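One Lamp, One Table

The small desk lamp is back, and it wants to charge your phone

Wednesday, March 22, 2023

Six weeks of lamps. Lamps on the kitchen counter, lamps on the floor by the radiator, one on top of the fridge for a whole weekend because the cat had found it. This was supposed to be a half page on desk lighting. It got away from me.

The apartment first, because it matters. 422 square feet, third floor of the Brunton building, windows on one side only. The table is where I eat, write, sort mail and fix things. By four in the afternoon in winter it is a gray slab. The ceiling light makes it a yellow gray slab. So I have always had a lamp on it, and the lamp has always been wrong. Too tall, too hot, a base like a dinner plate. An arm that sinks while you read.

What I wanted was small. A globe or a stick of light, a base you can put next to a coffee cup, and somewhere to plug in a phone. Turns out a lot of people want the same thing. We asked readers last fall what lived on their desk and got 1,203 replies. The lamp came second, after the charger. Plenty of people wrote back to say they'd like those to be one object.

Where the little lamp went

My grandmother had one. Brass stem, frosted ball, pull chain with a bead on the end that had worn down to bare metal. It stood on a sewing table and lit about a foot and a half of cloth, and that was all it had to do. Same sort of thing in hotel rooms, in the back offices of hardware stores, on the ledge by the phone when phones had ledges.

Then came the long arms. Springs and elbows, clamps, a shade like a bucket. Good lamps, some of them. I drew under one for ten years. But they are made for a big table with a wall behind it, and they take the corner of the desk and most of the air over it. In a small room you spend your life ducking.

After that, the flat bar. White strip, bends at the neck, five levels of brightness, a touch panel that goes on when you dust it. I have owned three. Could not tell you where any of them are.

Now the ball is coming back. Walk through Girner's on a Saturday – the lighting floor, up the stairs past the rugs – and there are globes everywhere. Globes on sticks, globes on blocks, globes that just sit there like an egg. Some of it is fashion. Some of it is that a round light is kind to a face, and a lot of us now sit at our tables looking into a laptop with somebody looking back.

The base is the whole story

People shop for lamps by looking up. Look down. The base is what you live with.

A round base is easier than a square one. No corners to catch a sleeve, and you can turn it to get the cable where you want it. Low is good. Heavy is better than wide. Pick the lamp up by the stem in the store and see how it feels – if it swings in your hand it will swing on your desk.

Then the ports. This is where they differ and where the box tells you very little. On some the ports are at the back, which looks tidy in a catalog and is a pain every single night. On others they are on the side, so the plug sticks out and you knock it with your wrist. I like them facing me. Two is plenty. A lamp with four is a power strip with ideas.

And the switch. Mine used to be a roller on the cord, down behind the table, in the dust. I can't beleive I put up with that. A button on the base, near your hand, that you can find without looking. You press it, the light comes on. I don't need it to remember my favorite setting or know what time it is.

Cable length next. Measure before you buy, from the outlet, along the wall, up the leg and over the edge. Add some slack. Most of the lamps I brought home had cords that made it to the edge of the table and then wanted the lamp to live there too. The Tosten people make one with a long cord and it was the only one I could put in the middle without an extension. Bit ugly, that one. Went back to the store for other reasons (hum).

White on white

I did not expect to care about this. My old table was dark, nearly black, and every lamp looked terrific on it. Very moody. Could not see a thing. Dark wood eats light. You turn the lamp up, it glares, the wood stays dark.

A pale top does half the work. Matte if you can, since gloss gives you a second lamp upside down in the surface, right under the page. With a matte white top the light goes out soft and wide from the base and fades off, and you can get away with a much weaker bulb. I changed to a white top with a wood edge and stopped using the ceiling light on weeknights.

It does show everything. Tea rings. Ink. The gray smudge where the heel of your hand goes. Wipe it down before bed or you will hate it by June. If the top already has a stain you can't shift, a big sheet of white board laid over it works fine and costs next to nothing. Cut it a little short at the back so a strip of the wood shows. Looks like you meant it.

A white lamp on a white top sort of goes away in daylight, and I like that. Girner's has the same shapes in green and a rust red and I went back and forth on the red for a week. Then pictured it next to the mail, the mugs, the charger, the bowl of keys. No. White.

Plugging in with the light on

The test I ended up using for all of them. Light on, everything else in the room off, then try to get a plug into the base. Sounds silly. Do it in the store if they let you. You want to come at it from the side you work from, hand low, and see whether your own shadow lands on the ports. With a stem in the middle and the ports out toward the front, there is enough room for your fingers. With the ports tucked in close under the stem there isn't, and you end up stabbing.

Also try lifting it. Take it by the neck, move it, put it down. You will do this more than you think. Every meal, in my case.

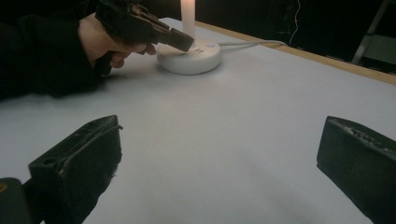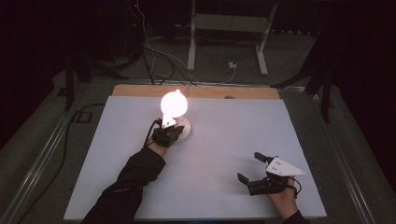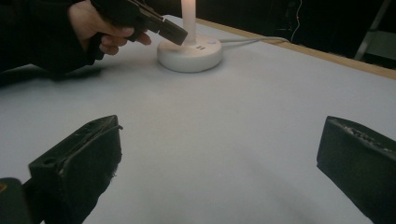
Round white base, pale top, a strip of wood at the far edge.

What to skip

Clip-on anything, unless you have a shelf exactly the right thickness. They chew the paint.

Lamps with a clock in them. The clock is always brighter than the lamp.

Wireless charging pads built into the base. I wanted to love this. The phone has to sit just so, and then it gets a text and buzzes itself two inches to the left, and in the morning you have nine percent. A cord is fine.

Very cheap globes in thin plastic – fine for a while, then a brown patch at the bottom where the heat sits. Glass if there is glass. Careful in the sink.

Anything that needs an app.

Looking after it

Dust kills more light than a tired bulb does. Unplug it, let it cool, damp cloth over the globe, dry cloth after. Not the ports. For the ports use a dry toothbrush, a soft one, and be quick about it.

The cord wants to run flat and straight to the nearest edge of the table, then down. If it wanders across the middle you'll put a mug on it. One of those stick-on cable clips under the lip of the table holds it there. Mine has come off twice, so clean the spot with rubbing alcohol frist.

Check the plug now and then. If the base is warm to the touch with nothing plugged in, take it back.

The brass one with the pull chain, my grandmother's, is on my sister's piano. It needs a new cord. I've got the lamp cord, cloth covered, six feet of it in a drawer, and a free Sunday coming up.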